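Notice to the Residents of Holloway

A story

The Office of Public Records at Holloway regrets to inform residents that the hour between four and five in the afternoon has been withdrawn from service until further notice.

Residents holding appointments within the affected hour should present themselves at the Office, where a wooden tabletop has been set aside for inquiries.

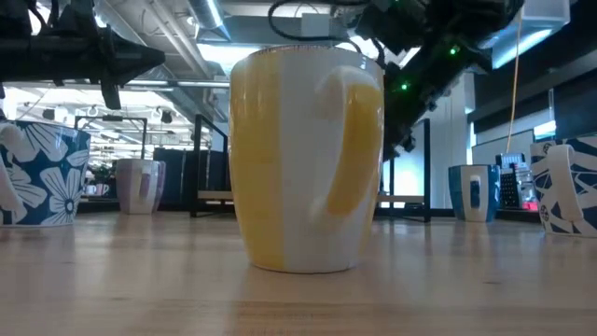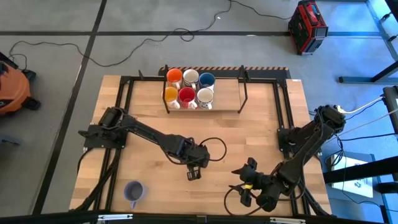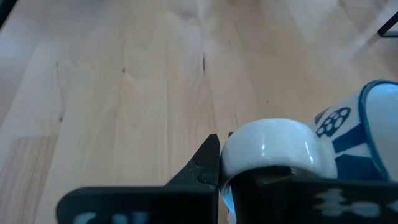 Light-colored wood, in all three views.

The withdrawal follows an inspection by the firm of Nalard, which has maintained the hours of the district under contract for 111 years. The inspectors found the hour to be worn thin at the middle. Several persons had passed through it without noticing, and one, Mr. Bart Dekker of Bustitz Street, had not come out.

Mr. Dekker is known to have entered the hour on Jul 19, 2022, carrying a library book and a bag of plums. His sister has received 20 letters from him. They arrive each day at five, and in them he reports that the light is pleasant and that it is always nearly time to go home. He has asked that his rent be paid and his tomatoes watered. The Office has arranged for the tomatoes.

A request was made that he describe the hour for the benefit of the repair crew. He replied at length. There is a street in it, he wrote, which resembles Bustitz Street but has his late mother's bicycle leaning at the gate. He has not yet gone up to the door. The kitchen window is open and somebody inside is running a tap.

The repair crew read this letter twice and asked to be assigned other work.

The Office has since received 28 applications from residents wishing to enter the hour at their own risk. These have been placed on file. Applicants are reminded that the form requires a date of return, and that "after supper" cannot be accepted.

Mr. Dekker's book is overdue. The library at Zovier Square has agreed to waive the fine. In his latest letter he thanks the librarian, encloses a plum stone, and states that he has put his hand on the gate.

Until repairs are complete, clocks in the district will proceed directly from four to five. Residents are asked to hold on to the railings provided.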